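Turari sheet set, queen, beige floral
Reviewed June 12, 2018

4 stars. Would be 5 if it didn't wrinkle.

Bought these to replace an old Omance set that finally wore through at the foot end. Wanted something plain but not hospital plain. Got the beige with the flowers. Two weeks on the bed now, washed twice, so take it for what it's worth.

Color first. Soft, light, kind of a cream, little bit of gray-green in it depending on the lamp. The flowers are only a shade lighter than the rest so from the door you'd think it was a solid. Up close there's big five-petal ones, leaves, a vine. Very quiet. My husband didn't notice there was a pattern til the second wash. 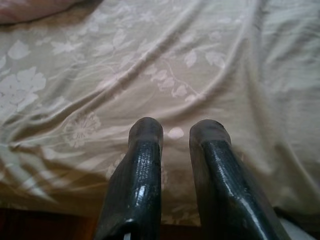
Wrinkles though. They come out of the dryer creased and stay creased unless you grab them the minute it stops. I tried low heat, 25 minutes, better but not great. If you iron sheets (who does) you'll be fine. Once the comforter's on I dont care much.

Fit is good. Deep pockets, my mattress is 15 inches with the topper and the corners have stayed put. Elastic goes all the way round. Pillowcases run a bit long, no big deal.

Feel – softer after the first wash, cool enough for summer. No pilling yet. Had 2 loose threads on the hem, snipped them, done.

Shipping took 10 days, which was slow. Box was fine.

Would buy agian, probably in a darker color for the guest room.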